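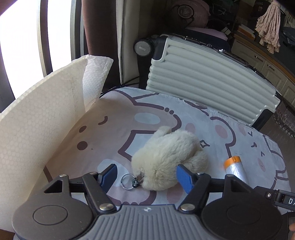
Bed in room 3, plush key charm on the bear sheet.

Largate guest rooms, bedroom and small items check
14 January 2026
Done by: Hannelore Ruchti
Copy to: Leopold Aigner

I started with the bed because that's where everything gets put down (I do it too, first thing I do in any room is empty my pockets onto the duvet). We've got the Volside list now, so the headings are theirs and the chatter is mine.

1. Sheet free of rips, pulls and loose threads
OK. I do love this one, with the big bear faces and the little pink cheeks! A bit rumpled towards the back by the luggage. I smoothed it with my hand and went over the seams, no holes.

2. Sheet fits the mattress and stays tucked
Needs another look. The corner by the wall comes up if you sit on the edge. Engelbert has the deeper sheets from Bovari in the linen cupboard, so could we swap one in on Friday please?

3. Bags off the bed
OK, the suitcase is behind the bed. Luggage goes on the rack or the floor, wheels have been all over the pavement. I moved it once I'd finished the bed.

4. Soft toys and charms, loose fur and stitching
OK. It's a cream, fluffy thing with really long fur, and I gave it a good tug all over. A few hairs came away in my fingers, no more than my own scarf sheds. Ear is on firmly. Seams are hard to find under all that fluff so I went by feel.

5. Small metal parts
OK with a comment. The key ring is silver metal with a little clasp and a clip. The ring closes properly and the clip springs back. I'd still say not for under-threes and not left on a bed where a child sleeps, whatever it's attached to. Goes on the hook by the door from now on.

6. Lamp and flex
OK. Flex runs behind the headboard, no fraying. Bulb is the right one this time, thank you Ferdinand.

7. Window catch
Not OK, same as last time. It shuts but you have to lean on it. Balthasar has the part on order from Eder, 25 francs plus postage, and I've put a note on the sill asking people to leave it closed.

8. Smoke alarm
Pressed it, jumped out of my skin, works.

Still to do: sheet swap (Engelbert), window catch (Balthasar). I'll come back to item 2 once the new sheet is on, and the full bedroom check is next due in May.

H. Ruchti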